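The Cushion at the Back

I signed up for the hundred-day yoga challenge at Mistbridge because I thought it was free. It was free for 6 days. After that it was $70 a month, and by then I'd already told my sister and my dentist that I was a yoga person now, so I paid.

Mistbridge is upstairs from a tile store. You leave your shoes on the landing, you sign the sheet, and you go find a spot on the floor before the regulars spread out. I always ended up in the back corner by the radiator, next to a big purple cushion that had clearly been there longer than any of us. It had a cloth label sewn on one side that said Bestier, and a stain shaped like Florida.

The rules of the challenge were simple. You came every day, you got a stamp, and if your card was full at the end your name went in a bowl. One name would come out, and that person would win a week at a retreat on a lake. The whole thing was sponsored by Plutix, a company that makes a green powder you stir into water. They gave us all a tub. I tried it once in a smoothie and once straight, and then I put it on top of the fridge with the bread machine.

I wanted that lake so badly! I'd looked up the cabins. I knew which one I'd ask for (the one with the porch and the yellow door) and I had picked out the book I'd be reading when people walked past and thought, wow, she looks calm.

So I went. I went with a cold. I went the morning after my cousin's wedding, when lying down for the last part of class was the only thing keeping me upright, if that makes any sense. I learned to stand on my left leg for a good long while and on my right leg for no time at all. In October the heat came on and my corner turned into a bakery, and I still went. 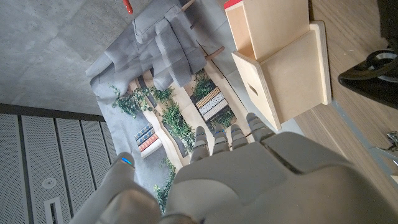 The trouble started on day 97, with 3 stamps to go. I got there early, in the dark, and there was a cat on my cushion. Gray, skinny, one bent ear, looking at me like I was the one who hadn't signed the sheet. The teacher said it had come up the back stairs in the night and she didn't have the heart to chase it out, and could I maybe take a different spot? I could not. I had been in that corner for months. I rolled my mat out right beside the cat and we both pretended the other wasn't there.

Halfway through class, when we were all folded over like lawn chairs, it got up, walked across my mat, and sat down on my hands. I didn't move. Everybody else came up, breathed in, stretched to the ceiling, and I stayed down there with my nose an inch from its tail. I could feel it purring in my wrists. I don't think I heard a single instruction after that, and when the lights came up I still had my hands under there and my legs had gone to sleep.

It was back the next day, and the day after that. On the last morning I brought a can of tuna in my coat pocket. I got my final stamp, we all clapped, and the teacher reached into the bowl and pulled out a name, and it belonged to a tall guy from the front row who I'm fairly sure had never once been sweaty. He cried a little. I clapped very hard so my face would have something to do.

Then I went back to my corner to get my mat. The cat had eaten the tuna and was washing its foot on top of Florida. The teacher came over and asked if I knew anybody who might have room, because the landlord had found out, and he was firm about animals.

I said I had a fridge with too much stuff on top of it and a chair by a window. She gave me a cardboard box to carry it in, and at the last second she put the cushion under my other arm.

I named her Sasaki, after the noodle place downstairs from my apartment, since that's where she tried to go first. She doesn't care for the chair. Every morning I unroll my mat in the kitchen and get as far as the first fold, and she comes and sits on my hands.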